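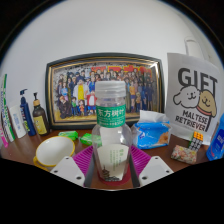 Bottled tea and the big cartoon group picture, Ditwood shop

About Utent

We sell cold drinks and framed prints. Odd mix, we know. Started in 2 rooms in Ditwood, now 4, same street. Bottled teas mostly, plus sodas and a few juices. Frames made to order, any size, allow 22 days (longer in March, we get swamped).

Roughly 1,270 prints in the back, not all listed online yet, working on it. Ask at the counter if your after somthing specific.

Also stocked at Saka and Nomura, drinks only. No framing there.

Closed Monday. Parking round back.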